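Offset screwdriver

An offset screwdriver is a hand tool for turning screws that cannot be reached in a straight line. On an ordinary screwdriver the handle, shaft and tip share one axis, and the user needs clear space behind the screw at least as long as the tool. An offset driver has its tip set at an angle to the rest of the tool, usually a right angle, so that it can be worked from the side. The name is also applied loosely to bent hex keys, hook tools and other angled hand tools, although catalogs normally list these separately.

Design

The simplest form is a single steel bar with both ends bent over and ground to a tip. In the older pattern the two ends are bent in opposite directions, giving the bar the shape of a stretched letter Z. One tip is ground in line with the bar and the other across it. When the swing is limited, the user turns the screw as far as the space allows, flips the tool end for end, and continues with the other tip.

Later forms add a ratchet, which lets the tool swing back without turning the screw. The direction is changed with a small lever or by turning the head over. Ratcheting drivers are faster but have thicker heads, and in very shallow spaces the plain bar remains the only type that fits.

Leverage and slipping

Because the bar acts as a lever, an offset driver can put more turning force on a screw than a straight driver of the same size. A straight driver is pushed along its axis, which holds the tip in the screw head. With an offset driver the pull comes from the side, and the tip tends to climb out of the slot. Users commonly press down on the bend with the thumb of the free hand. Cross-head screws are more likely to be damaged in this way than hex or star types.

History

Bent drivers were first made by the people who used them, chiefly gunsmiths, clockmakers and machine fitters, who heated and bent worn straight drivers instead of throwing them away. Factory-made versions followed as machinery with covers and tight housings became common.

The Ponlow works sold a double-ended bar driver under catalog number 1163, and the pattern was copied widely. Garcia, a competing maker, offered a similar bar with four tips, two at each end, ground at different angles so that a screw could be turned in eighth-turn steps. The Skeltine ratchet driver, with a flat head and a folding lever, was aimed at appliance repair shops. It was dropped from the line after the firm was bought by Bundska, which kept only the plain bars.

Related tools

The hex key, or Allen key, is the most common angled driving tool in household use. It is bent once, with a short arm and a long arm, and either end can be placed in the screw. Flexible-shaft drivers bend along their length and suit light work, but lose force in twisting.

Several handled tools also end in a bend. Hook picks are used to pull O-rings, seals and cotter pins from recesses and are not meant for turning screws. Scribers with a bent point are used for marking inside corners.

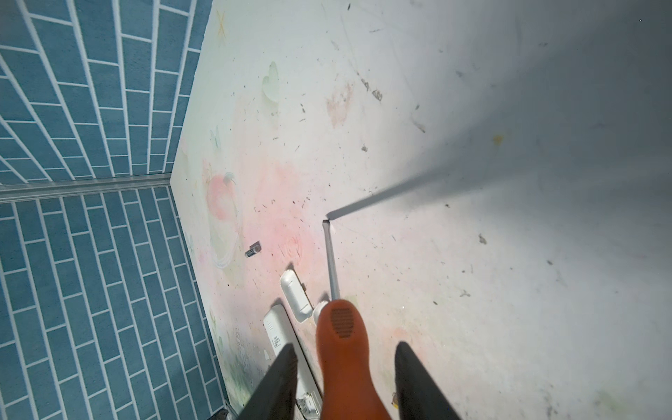 Handled tool with a slender shaft and a right-angled tip. Photo: Ayanda Motaung

Handles on tools of this kind are generally larger than the shaft would seem to need, as a thin grip is hard to control when the force at the tip is off the axis. Some mechanics grind their own tips from spring steel to suit a single job.

Care and storage

The tips of plain bar drivers wear at the corners. A rounded tip can be restored on a fine stone, keeping the two faces parallel, until too little metal is left beyond the bend. Heavy grinding on a powered wheel can soften the steel. Ratchet heads need a drop of light oil from time to time and should be kept free of grit. Bars are often stored on a ring or in a canvas roll, sorted by tip size.

See also

Hex key
Ratchet
Right-angle drill
Scriber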